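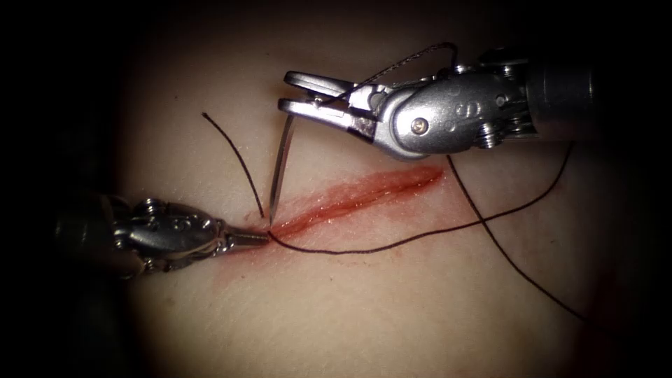
Bodex to stop selling single chips to small device makers

Mon 23 February

Chip designer Bodex will stop selling its low-power wireless chips in small batches and will deal only with customers who sign a yearly supply contract, the company told buyers in a letter sent at the end of last week. The change takes effect in April.

Bodex makes the radio chips found in a wide range of battery-powered products, from door sensors and handheld meters to hearing accessories and bike computers. Until now, a company could buy them through its web store by the reel, by the tray or one at a time. The web store will stay open for evaluation boards and antennas, but the chips themselves will be taken off it.

Under the new terms, a buyer must commit to 300 reels over the course of a year, with deliveries spread out by quarter. Customers who fall short will be charged for the difference. Those who go over can order more at the contract price if Bodex has stock to spare.

The letter says the move will let the company plan production further ahead and cut the cost of handling small orders. It adds that most of its output already goes to buyers who would meet the new minimum.

One large customer, the tablet and e-reader maker Darnow, said it expected no effect on its products. Darnow has had a long-term agreement with Bodex for 5 years and renewed it last fall. The company uses the chips in its styluses and keyboard covers. It declined to say whether the renewal changed the price it pays.

For smaller firms the picture is harder. Many design a product around one radio chip and keep using it for the life of the product, partly for the sake of the certification work. A device with a radio in it has to be tested before it can be sold, and changing the chip usually means going through at least part of that testing again. The circuit board often has to be redrawn as well, and the firmware has to be moved to a different set of software tools.

Bodex says it will offer two ways out for customers who can't meet the minimum. The first is a last-time buy. Any company that has ordered from the web store in the past year can place one final order before the April change, at current prices. Orders will be filled in the sequence they come in, and the letter warns that delivery may run into the summer for the most popular parts.

The second is to buy through Drullholm, a module maker that solders Bodex chips onto small boards with the antenna and crystal already fitted. Drullholm will remain a contract customer and will go on selling its modules in any quantity. A module takes up more room than a bare chip and costs more, but it comes with radio approval already in place for most markets, so some of the testing can be skipped.

Drullholm confirmed that it has raised its own order with Bodex for the coming year. It said module prices would hold until the end of its current price list and gave no figure beyond that. It also said it was looking at a smaller version of its main module, aimed at customers who now use the bare chip, but that no release date had been set.

Prices and supply

Bodex has raised list prices twice since it moved its production to a newer manufacturing process. The latest increase, of 10 percent, applied to web store orders only. Contract customers negotiate their own prices, which are not made public.

Lead times for the chips have been fairly steady over the past year, according to the stock page on the company's own site, with most parts shown as available within weeks. The letter does not mention any shortage. It does say that a planned follow-up to the current chip family will be sold under contract from the first day and will never be listed in the web store.

Software support is not changing. The development kit will stay free to download, and the company says it will go on fixing bugs and security problems for all parts now in production, no matter how they were bought. The public support forum will also stay up. Direct help from Bodex engineers, which used to be open to anyone with an order number, will be limited to contract customers.

Rival sees an opening

The change could help Donati, a smaller competitor that sells a similar line of radio chips. Donati has no minimum order, and on the same day the Bodex letter went out it posted a guide to moving designs from one company's chips to its own. The guide covers pin differences, power supply and the parts of the software that need to be rewritten.

The two lines are not drop-in replacements for each other. Donati's chips draw slightly more current when idle, by the figures in its data sheets, and the package is a different shape. They support the same wireless standards, though, and the guide claims that a simple sensor design can be moved over without changing the battery.

Donati said it had enough stock to take on new customers but would not discuss volumes. It has also extended its free sample program, under which a registered company can ask for chips and one evaluation board.

What buyers need to do

Customers who want to place a last-time buy have to log in to their web store account and fill in the form linked from the order history page. Orders cannot be canceled once confirmed, and chips bought this way can't be returned unless they are faulty.

Companies that want a supply contract should contact the Bodex sales office for their region. Contracts signed before the change will start with the second-quarter delivery.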